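졸니스, ‘식품 원료 표시와 소비자 이해’ 주제로 업계 콘퍼런스 개최
식품 향료·감미료 표시 기준 변화에 맞춘 실무 세션 마련

2022년 4월

식품 원료 컨설팅 기업 졸니스(Jolness)는 향료와 감미료의 표시 문제를 다루는 업계 콘퍼런스를 더루드게이트(Durudgate) 콘퍼런스홀에서 개최한다고 밝혔다. 행사는 2일간 진행되며, 식품 제조사의 품질·규제 담당자, 원료 공급사, 유통사 상품기획 담당자, 시험기관 연구원을 대상으로 한다.

올해 주제는 ‘라벨 앞의 소비자, 라벨 뒤의 원료’다. 천연 향료와 합성 향료의 구분, 감미료의 명칭 표기, 복합 원료의 하위 성분 공개 범위 등 제조 현장에서 문의가 잦은 사안이 중심이 된다. 졸니스는 지난 2월 거래처 실무자를 대상으로 사전 의견을 받았으며, 표시 문구를 변경할 때 부서 간 검토 절차가 길어진다는 의견이 많아 이를 프로그램에 반영했다고 설명했다.

기조 발표는 졸니스의 규제전략 책임자 이고르 시메크(Igor Šimek)가 맡는다. 시메크 책임자는 수출 제품의 원료 명칭이 국가별로 다르게 표기될 때 발생하는 문제와, 하나의 배합표를 기준으로 여러 시장의 라벨을 관리하는 방법을 발표할 예정이다.

시메크 책임자는 “같은 원료라도 시장에 따라 표기해야 하는 이름과 순서가 다르다”며 “라벨 담당자가 배합 변경 소식을 마지막에 듣는 경우가 여전히 많아, 개발 초기 단계부터 표시 검토를 포함하는 절차를 구체적으로 다루려 한다”고 말했다.

프로그램은 6개 세션으로 구성된다. 첫째 날에는 향료 표시를 다룬다. 향료 성분의 출처 확인 서류, 추출 용매의 잔류 기준 관리, 제품명에 원료명을 사용할 때의 함량 표기 순으로 진행한다. 바닐라와 감귤류 향을 사용하는 유제품과 음료가 주요 사례로 제시된다.

둘째 날에는 감미료를 다룬다. 당알코올과 고감미 감미료의 혼합 사용, 당류 저감 강조 표시의 요건, 가열과 보관 과정에서 나타나는 감미도 변화가 각 세션의 주제다. 마지막 세션은 발표 후 질의응답 시간을 길게 두어, 참가자가 사전에 제출한 라벨 초안을 익명으로 함께 검토하는 방식으로 운영한다. 라벨 초안은 참가 등록 시 제출할 수 있으며, 제품명과 회사명은 주최 측이 삭제한 뒤 사용한다.

본 세션과 별도로 워크숍 2개가 열린다. 치점(Chisholm) 분석연구소가 진행하는 워크숍은 감미료 정량 분석 성적서를 읽는 방법을 다룬다. 시험법에 따른 정량 한계의 차이, 시료 전처리 조건이 결과에 미치는 영향, 성적서 수치와 라벨 표시값을 비교할 때의 주의점 등이 포함된다. 플리튼(Plitton)이 진행하는 워크숍은 배합표와 라벨 문안을 연동해 관리하는 소프트웨어 실습으로, 참가자는 개인 노트북을 지참해야 한다. 두 워크숍은 같은 시간에 진행되므로 등록할 때 하나를 선택해야 한다.

행사장은 더루드게이트 본관 1층이며, 등록 데스크와 휴게 공간, 화장실이 같은 층에 있다. 원료 공급사의 전시 부스는 홀 앞 복도에 설치된다. 점심 식사와 다과는 등록비에 포함되며, 알레르기나 식이 제한이 있는 참가자는 등록 양식에 해당 내용을 기재하면 된다.
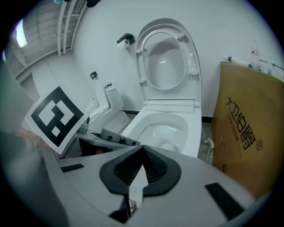

변기와 시트가 흰색으로 된 화장실 내부

전시 부스에서는 향료, 감미료, 식이섬유 원료의 견본과 규격서를 열람할 수 있다. 일부 부스에서는 당류를 줄인 음료와 요구르트의 시식이 진행된다. 시식 제품에는 사용 원료와 알레르기 유발 성분을 적은 안내 카드가 함께 비치된다. 부스 운영을 희망하는 공급사는 졸니스 행사 담당 부서에 신청서를 제출해야 하며, 시식을 계획하는 경우 제품별 원료 목록과 보관 조건을 함께 내야 한다.

발표는 한국어와 영어로 진행되고 동시통역이 제공된다. 발표 자료는 행사 종료 후 등록 참가자에게 전자우편으로 발송한다. 다만 질의응답 시간에 검토한 라벨 초안과 워크숍 실습 파일은 배포 자료에 포함하지 않는다.

참가 신청은 졸니스 홈페이지의 행사 등록 페이지에서 받는다. 같은 회사에서 여러 명이 참가하는 경우 단체 등록 양식을 사용할 수 있으며, 참가자별로 워크숍을 다르게 선택할 수 있다. 좌석이 모두 차면 접수를 마감하고 이후 신청자는 대기 명단에 올린다. 등록 후 참가자 변경은 행사 전날까지 가능하다.

현장 취재를 원하는 언론사는 소속과 이름, 취재 희망 세션을 적어 졸니스 홍보팀에 사전 신청하면 된다. 기조 발표와 전시 부스는 사진 촬영이 가능하고, 라벨 초안 검토 시간에는 촬영과 녹음이 제한된다. 발표자 인터뷰는 점심시간 이후 별도 회의실에서 진행할 수 있으며, 희망하는 발표자와 질문 요지를 미리 제출해야 한다.

졸니스 소개
졸니스는 식품 제조사와 원료 공급사를 대상으로 원료 규격 검토, 라벨 문안 검토, 수출용 표시 자료 작성 서비스를 제공하는 컨설팅 기업이다. 주요 업무 분야는 향료, 감미료, 유제품 원료이며, 품질·규제 담당자를 위한 실무 교육도 운영하고 있다.

문의
졸니스 홍보팀
행사 등록 및 전시 부스 문의: 졸니스 행사 담당 부서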